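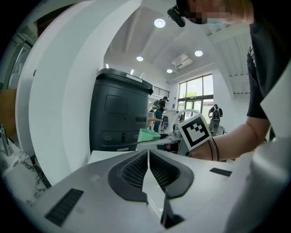 I keep this README for the Namavex hand-held gripper set, and most of it is going to be about the slip fault, because that's what people write to me about. The short version: in 384 of the 2224 recordings, the finger opening we logged doesn't match what the fingers were doing. The log says closed, the video says there's still a gap. I first spotted it on the tabletop tasks, the ones with things like the mint-green scoop lying on the white table, where a thin object needs the pads nearly shut and a small error is suddenly a big one!

What went wrong

The set screw on the jaw encoder worked loose on one of our grippers (the one we call Claeys). The jaw kept moving fine, the encoder shaft didn't always go with it, and our startup check only looked at the fully open position. So it passed every single time – very annoying. Hanneke Geerts found the screw when she took the housing apart to replace a pad.

What's in the files

The bad recordings are still here, in the folder called slip, with video and wrist pose untouched. Only the opening column is wrong. Please don't train on that column. I tried re-estimating it from the video and got something usable for 6 of them before I gave up (dark pads on a dark object are miserable to track).

What changed

Thread locker on the screw, and the check now closes the jaw fully as well as opening it. If the two readings don't add up, recording won't start.

Still open

Recording 2098 has the same kind of offset but came from the other gripper, and I can't explain it. It's in slip too for now. If you find more like it, send me the recording number and a rough time – I'll look.

Last edited May 2, 2025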